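Yee-man Kao
March, 7.40 pm

We use cookies to remember your settings and count visits. Accept / Manage

My mum rang this morning to ask what I do all day, and I gave her such a poor answer that I've been turning it over ever since. So this is for her, and for anyone else who started a lab job late and has a family wondering where they went.

I came to Dendley after years of running a café. On my first day Wu handed me a notebook with numbered pages and said, write down everything, even the dull bits. I thought I'd be dreadful at it. I'd spent years keeping orders in my head!

Well, I'm on my second notebook now and I've grown very fond of it. You learn to put the time beside things. You learn to cross out with one line so the mistake can still be read — that took me weeks, I do love a good scribble.

The first thing I ever labelled on my own was tube 2366. I wrote it so carefully that Wu asked if I was doing a wedding invitation. We're up to 3665 now and my handwriting has gone right downhill, I'm sorry to say.

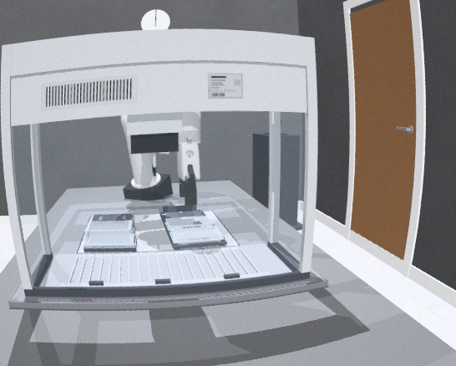
Liquid-handling workstation, white cabinet, with the wall clock peeping over the top. (Rendered picture.)

The café helped more than I expected, by the way. Wiping down as you go, dating every tub, telling the next person what's run low before you take your apron off. It's the same habit in a different coat, and I wish I'd said so at the interview instead of apologising for my CV.

What I found hard was the quiet. I was used to 100 people through the door before lunch and now there are 6 of us, all reading. I hummed for the first fortnight and had to be asked, very kindly, to stop.

So, Mum, that's what I do. I write things down, I put lids on, I ask a lot of questions, and I have my tea at half past three with people who'll happily talk about pipette tips. I'll ring you after supper.

3 comments

Isora: The humming! I still sing to my plants at work and they haven't complained yet.

barnex_reader: One line through a mistake, initials and the time next to it. My old supervisor would be proud of you.

Isora: Did your mum read it?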